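Erico is looking for 4 people to try out the Skinoven folding kit before it goes on sale in May. The kit is a two-arm unit with grippers for handling T-shirts and other light garments.
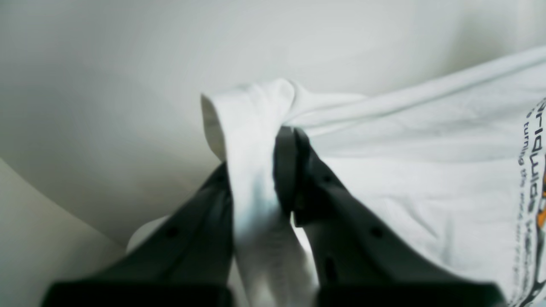
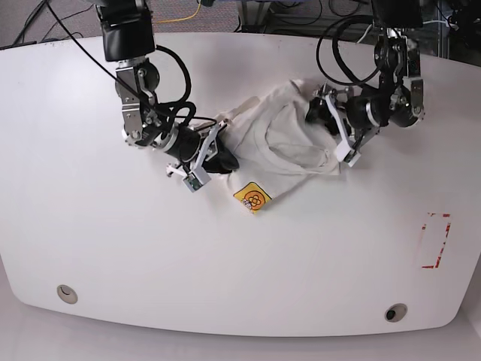 You will run the kit through 7 sessions at our Jernley workshop, sort and load shirts, and write up short notes on setup, speed and finished folds. No programming needed – laundry or garment shop experience helps. Each tester is paid $1,003 at the end of the last session.

To apply, send a short note on your work background to the Skinoven desk by October 26, 2023.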